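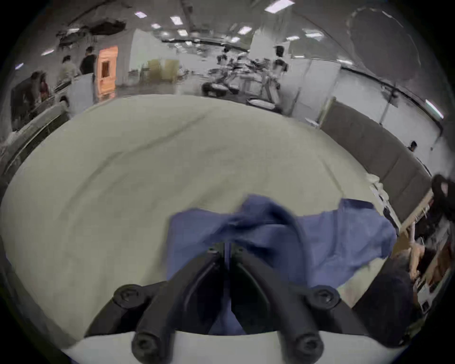
给一间机器人操作实验室做采购预算，最先报上来的总是整机。整机单价高，有现成的报价单，审批的人也认得。真正让预算走样的，多半是整机以外的开支：夹爪、桌子、床、隔断、线缆、备件，还有人的工时。拿叠衣服这一类任务来说，一块揉成一团的蓝布摊在浅灰绿色的台面上，中间拱起一道褶，两指夹爪要从褶上下手，这一个动作牵涉的采购条目就有布料、台面、手持夹爪和指尖备件，没有一项在整机的报价单里。

本文以Oneddale一处操作实验室的年度采购为线索，谈这类场地在立项、询价、验收三个阶段各要花什么钱，哪些钱可以晚花。实验室属于Kesier，主攻家居环境里的柔性物体操作，今年第二次做全年预算。第一次的预算在八月就用完了，余下几个月靠追加款维持，第二次便换了编法。

先列任务，再列设备

第一年的预算按设备类别编：机器人本体、末端执行器、计算、家具、杂项。这种编法填表方便，财务也习惯，问题在于看不出哪笔钱对应哪件事。年中要砍预算时，砍掉的是“杂项”，杂项里恰好有夹爪的指尖和连接件，结果夹爪停了两周，本体也跟着闲置。

第二年改成按任务编。叠布、铺床、收拾桌面小件，每个任务单独一页，页上写清楚需要的台面、物品、夹爪、人员和场地时长，最后再汇总成设备类别交给财务。同一件设备被几个任务共用的，注明分摊。这样做的工作量比原来大，编预算的时间从三天拉长到两周，但砍预算时能直接讨论停哪个任务，不必猜测少买一箱螺钉会影响谁。

任务页里最容易漏的是“物品”一栏。叠布任务要用的布，厚薄、弹性、颜色都要有变化，用脏了要洗，洗过几次手感会变，变到一定程度就得换。第一年没有给洗涤和更换留钱，后来从办公用品里支出，报销时来回解释了好几次。今年单列一行，数额不大，省了麻烦。

手持夹爪和整机各买多少

做操作数据，一条路是遥操作整机，另一条路是让人握着带相机的手持夹爪直接做。两条路对预算的影响差别很大。整机一次性投入高，占地，需要专人看护，好处是采到的动作与日后部署的机器一致。手持夹爪单价低，搬到哪里都能用，一个人学半天就可以上手，但结构件磨损快，采集后的数据处理也要花工时。

Kesier今年的方案是两者都买，手持夹爪先行。理由写在立项书里：任务还在调整，动作怎么拆、物品怎么摆都没有定下来，这个阶段用整机反复试，占用的机时太贵。等一个任务的流程稳定了，再排到整机上。

夹爪的询价收到两家回复。Dolan报的是成套价，每套353元的指尖组件包在维护合同里，合同按年付，坏了寄换新件。Vutine不做维护合同，指尖组件单卖，每套501元，结构件图纸随货提供，允许买方自行加工替换件。只看单价是Dolan便宜，但维护合同规定寄换周期为十个工作日，这段时间没有备件就得停工。若要不停工，买方还得自己多备几套，便宜的部分也就所剩不多。

最后选了Vutine。起决定作用的是图纸。指尖和关节处用的是普通内六角螺钉，工具柜里都有，拆装不必等厂家。指尖磨损后在本地加工厂就能做，交期三天。采购经办人在比价表的备注里写了一句：“贵的是第一套。”财务对此有保留意见，要求年底把自制件的实际成本单独报一次。

手持设备还有一项容易低估的成本是相机。为了看到夹爪两侧，通常会选视角很宽的镜头，宽视角镜头的保护片容易刮花，刮花之后画面发灰，标注时才被发现，当天采的东西就要重来。建议把保护片当耗材买，一次买够一个季度的量，每天开工前擦拭检查，写进值班表。

场地是最难退的一笔

设备可以转卖，可以退租，场地改造的钱花出去就收不回来。隔断立在哪里，插座留几个，吊顶下走什么线，都应当在买整机之前定下来，实际操作中往往倒过来：整机到货了，发现门口转不过弯，或者两台机器的活动范围重叠。

Oneddale这处场地是一个长条形大厅，改造时用白色隔板分区，没有砌墙。隔板的隔音效果差，人多时说话声会串，好处是任务变了可以挪。家居类任务需要床、柜、洗衣设备这些真家具，占地远超工作台，一张双人床加四周的操作空间，抵得上两三个桌面工位。做预算时不能按工位数平均分摊面积，要按家具的实际尺寸加上机器底盘的回转半径来画图。

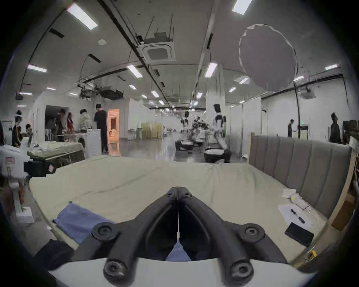
画图时还要给人留地方。采集现场的人总比计划里多：操作的、记录的、布置物品的、来看进度的，再加上排队等机器的。第一年的平面图只画了设备，通道按消防要求的下限留，实际用起来推车和人抢道，后来拆掉一组储物架才缓解。第二年在每个任务区外面划出一块等候和摆放物品的空地，图上用虚线标出，任何人不得往里放箱子。执行得不算好，纸箱还是会慢慢堆进去，每月清一次。

地面值得单独询价。轮式底盘对平整度敏感，接缝和坡度会让定位产生偏差。Oneddale用的是抛光的灰色混凝土地面，平整度够，缺点是反光，顶灯的倒影会进入相机画面。有人提议铺哑光地垫，试了一小块，底盘压过边缘时会颠一下，就没有再铺。现在的做法是在灯上想办法，把部分灯盘换成可调光的，分区控制。换灯的钱列在场地维护里，分两个季度付。

照明和空调这两项，建议在签租约时就谈清楚由谁出钱。操作实验室开灯时间长，机器和人都散热，夏天空调负荷高于普通办公室。Kesier签约时没有提，续约时才把空调清洗谈成由出租方承担。

按小时算一遍

把设备、场地和人员都折成小时，是第二年预算里最有用的一张表。实验室给今年定的采集目标是4,000小时有效数据。有效的意思是通过了抽检，画面清楚，动作完整，物品没有摆错。按第一年的经验，现场每干满一小时，留得下来的远不足一小时，时间耗在复位物品、换电池、重启和返工上。

复位占得最多。铺床任务尤其明显，床单铺平用时很短，把它重新弄乱到符合要求的样子反而要多花几倍工夫，随手一扯弄出来的褶皱总是那几种。为此专门编了一份复位说明，规定布团放哪一侧、折几折、纸笔手机之类的小物品怎么混放，每班轮换。这份说明不花什么钱，对有效时长的影响超过多买一台机器。

表里还显示出一个不合直觉的地方：整机买多了，有效小时的单价会上升。原因在人。一台整机在采集时需要一名操作者和一名看护者，人不够，机器就停着，停着也要算折旧和场地。今年整机的数量因此压到人员能排满的水平，多出来的钱转到手持夹爪和备件。如果下半年招人顺利，再追加整机，追加的条件在预算里提前写好，到时不用重新立项。

验收要留钱，也要留时间

整机验收不能只看演示。厂家带来的工程师在场时，机器的表现通常比后来好。Kesier的合同里加了一条，到货后由买方人员独立运行80小时，期间故障次数和停机时长达到约定标准才付尾款。厂家起初不同意，后来同意了，条件是耗材由买方负担。这部分耗材当时没有预算，从备件费里挪了一笔。今年把它补进了采购成本。

独立运行期间要记的东西不复杂：每天开机时间、停机时间、停机原因、谁处理的、换了什么件。表格一页纸，贴在机器旁边的架子上，用笔填。试过电子表格，现场的人戴着手套或者头上戴着设备，腾不出手打字，记录总是拖到下班后补，时间对不上。纸表每周录入一次。

夹爪的验收可以简单一些，但要逐件做。重点看两指合拢时是否对齐，螺钉有没有按规定扭矩拧紧，空载开合若干次后间隙有无变化。抽检不够，一批里有一件对不齐，采回来的数据混在一起就很难挑出来。每件夹爪都有编号，数据文件里记编号，这样即使漏检，事后也能按编号把有问题的部分剔掉。

哪些可以晚买

整理两年的采购记录，有几类东西买早了。专用的推车买早了，机器底盘换过一次型号，推车的卡槽就对不上。成套的储物架买早了，物品种类还在增加，格子尺寸不合适，后来改用普通木架加周转箱。服务器也买早了，第一年大半时间空着，当时租用更划算。

买晚了的也有几样。线缆整理件买晚了，前几个月地上和架子上都是散线，有一次机器的轮子压断了一根。备用电池买晚了，上午过半就开始等充电。工作台的台面原打算用旧的凑合，表面脏污和划痕太多，给标注带来干扰，最后还是换了一批，旧台面拆运又花了一笔钱。

明年的预算在十月开始编。已经确定要改的是耗材的起订方式，由每月零买改为按季度下单，布料、保护片、指尖组件合在一张单子上，分批到货。自制指尖的成本报告届时会一并提交，财务要看的是加工费加上自己装配的工时，合计之后与Vutine的原厂件相比还差多少。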